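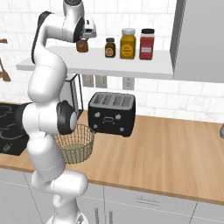 4.2 Simulated kitchen and transfer to the workshop build

The physical cell was assembled in the shared workshop at Plaltholm, on a bench that has to be cleared at the end of every session. Time on the hardware was therefore short, and most of the controller work was done in simulation. We modeled a domestic kitchen in the Rivico environment and used the same joint limits, gripper opening and control rate as on the physical arm. The arm is commanded in joint space by Lokon, our planning layer, which runs unchanged on both sides.

The task is shelf placement. The robot carries a small item to a floating wall shelf that already holds three jars, and must set it down without touching them. The shelf is mounted above the countertop, so the arm has to pass over the counter items, a toaster and a round wire basket among them, with the elbow bent and the wrist turned toward the wall. In early runs the planner preferred a low elbow, and contacts with the basket rim accounted for most of the aborted attempts. Adding a clearance term for the elbow link removed these contacts but lengthened the average path.

We generated 3,776 placement attempts, split evenly over 2 start configurations. Each attempt was stopped after 200 control steps if the item had not been released. The item was counted as placed if it stayed on the shelf for 10 steps after release and none of the jars had been displaced.

Figure 4. Simulated kitchen with the gripper at the wall shelf, holding a small brown item above the front edge. Three jars stand on the shelf to the right of the arm.

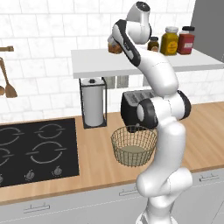
Failures fell into two groups. In the first, the item was released too far forward and tipped over the shelf edge. In the second, the fingers opened while still in line with the nearest jar and pushed it sideways. The second group was more frequent with tall items, where the approach leaves little room between the fingers and the wall. Restricting the release pose to a band behind the front edge reduced the first group and had no measurable effect on the second.

For the workshop build we cut a shelf to the dimensions of the simulated one and fixed it to an upright at the back of the bench. The tile surface was not reproduced. The bench is also narrower than the simulated counter — the base had to be moved toward the shelf, and the start configurations were solved again for the new position. The gripper mount, printed from the Kinyua pattern, flexed under load and was replaced with an aluminum plate before any measurements were taken. Shelf height was checked with a steel rule at both ends before each session, and the offset was entered in Lokon by hand.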